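A few posts on a question I get asked a lot: can a machine clear a table yet? The short answer is sort of, and it depends on the table.

I work on the software side of a small automation shop in Uvdale. We do packing lines for the most part. On the side we have a project called Unard, which is a set of ordinary chores for two-arm robots. Clear a table, sort a drawer, put the bottle back where it goes.

People expect the hard part to be strength or speed. For chores it's neither one. A dishwasher is fast because somebody else already loaded it. The loading is the chore.

Take a table with a bottle, a little box and a few dice on it. A kid can clear that while watching TV. For a robot it is several different jobs. A bottle gets grabbed from the side. A die is small enough that a slight error in position means you close on air.

Flat things are worse. A piece of cardboard lying flush on wood gives two fingers almost nothing to hold. You or I slide it to the edge and pinch it there without thinking. A robot has to be taught that sliding is allowed.

Then there's having two arms. Everyone asks for two because we have two. Now each one has to stay out of the other's way, and a lot of the planning time goes to that.

We do most of this in simulation first. Nothing breaks, and I can run 2000 tries overnight and read the results at 7 a.m. with coffee.
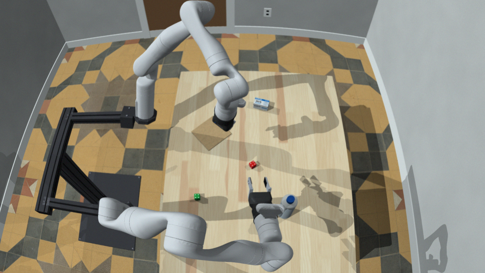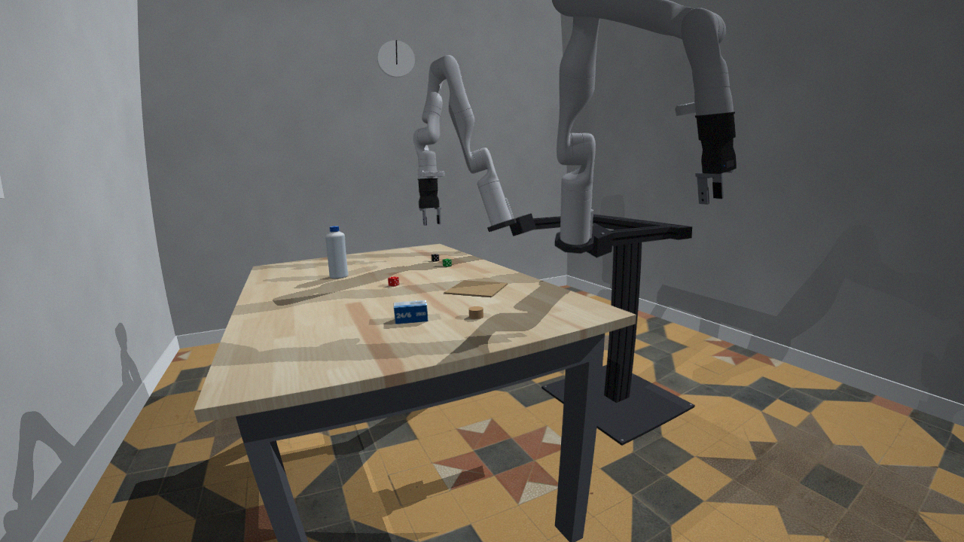
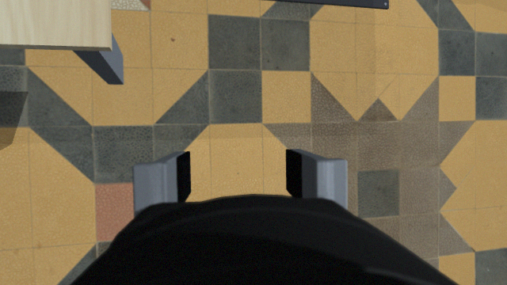

Table clearing in Unard, all simulated. Two arms, small objects, tile floor. Last one is looking down past an open gripper.

Somebody always asks why we bother with a patterned floor and shadows. A real kitchen has both. If the vision part only works over plain gray, it will fall apart in the first house it visits.

Where it stands now: bottles are good. Small boxes are good if they aren't jammed against something. Dice are hit or miss. Flat cardboard is mostly a miss, and I have spent over 14 weeks on it.

Shop-floor chores are further along than house chores. At work the same part shows up in the same tray all day. We have a Jetora cell sorting caps for a customer and it needs a person about twice a shift. Put that same cell in my kitchen and it wouldn't know where to start.

I also tried the Amadi planner in December, since people keep recommending it. It was better at keeping the arms apart and slower at everything else. I went back to ours. I may try it again when I have a free month.

So if you're waiting to buy something that clears the table after dinner, I would keep doing it yourself for now. If you have one kind of part and one kind of tray, call somebody, that works today.

Next thing I'm trying is letting one arm hold the cardboard down at one end while the other gets under the edge. Will post how it goes.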